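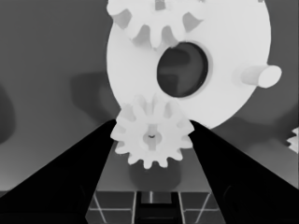

Nuanchan Srisuk opina que pagar dos brazos sin haber pasado antes por el simulador es tirar el dinero, y que con Ralus al menos te equivocas gratis. Bueno, gratis no. Pero casi.

Reseña rápida, que tengo el presupuesto a medio cerrar. Ralus es el banco de pruebas virtual que vende Puvberg: mesa, dos brazos, pinzas y un juego de engranajes para montar. Lo cogimos en el taller para decidir si pedimos una celda de dos brazos o nos quedamos con uno y un útil de sujeción. Licencia mensual, unos 81 euros por puesto. Sin permanencia, eso bien.

Instalación: una tarde entera. El manual da por hecho que ya sabes lo que es todo. Falta un índice decente y la parte de pinzas está al final, cuando es lo primero que buscas. Soporte contesta, tarda, pero contesta.

Lo que más me ha servido es poder cambiar la colocación de las piezas y volver a lanzar el montaje. Nosotros teníamos dibujada una mesa bastante más corta. Despues de unas cuantas pruebas la hemos alargado en el plano, y eso ya cambia la partida de bancada, la del vallado y hasta el sitio de la puerta.
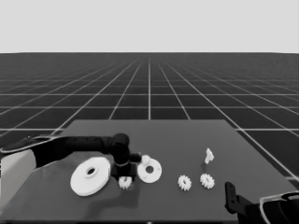 Mesa de Ralus con los discos y los engranajes repartidos, antes de pedir ofertas.

Gráficos sobrios, todo gris. A mí me da igual, para ver si una pinza llega o no llega sobra. Chaiwat Siriwan se quejó de que así no se lo puede enseñar a dirección. Pues que les enseñe la hoja de costes.

Lo malo. Los precios de catálogo no vienen dentro, así que te toca llevar aparte una tabla con brazo, pinza, controlador, cableado y seguridad. Y ojo con la seguridad, que es donde se nos fue el presupuesto en septiembre con Nilsuwan: oferta muy bonita para el brazo y luego el escáner, el armario y la puesta en marcha por separado. Pedid siempre el desglose. Siempre. Corkovside nos lo mandó desglosado a la primera y tardó 4 dias, para que os hagáis una idea. 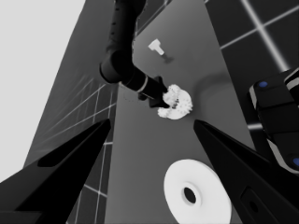

¿Merece la pena comprar un solo brazo ahora y dejar el segundo para más adelante? Solo si la bancada y el armario se piden ya preparados para dos; ampliarlos luego nos salía más caro que pedirlos así de entrada.

Otra cosa que conviene meter en la tabla desde el principio: los dedos de la pinza. En las ofertas aparecen como "dedos estándar" y ya está. No preguntes y te llegarán unos que no te valen.

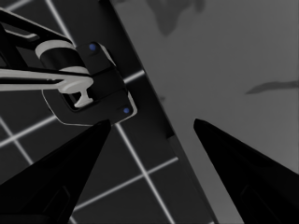 Para los repuestos he reservado 2 juegos de dedos por brazo, y creo que me quedo corto. Con engranajes redondos la cosa es más o menos sencilla, pero hay piezas tontas que obligan a pensar. La pequeña en T, por ejemplo, ahí dentro del hueco de la carcasa negra, con el vástago hacia abajo: para algo así yo pediría cotización de dedos a medida desde el primer correo, con plano de la pieza adjunto. Y visitas de puesta en marcha, al menos una incluida por escrito – si no, te la cobran con desplazamiento.

¿Lo recomiendo? Sí, para el que esté planificando y tenga un mes por delante. Si solo vais a sustituir un brazo viejo por otro igual, ahorraos la licencia. Nosotros la mantenemos hasta firmar el pedido y luego la damos de baja. Si alguien tiene oferta reciente de controladores para dos brazos que la deje en comentarios, que me falta esa linea.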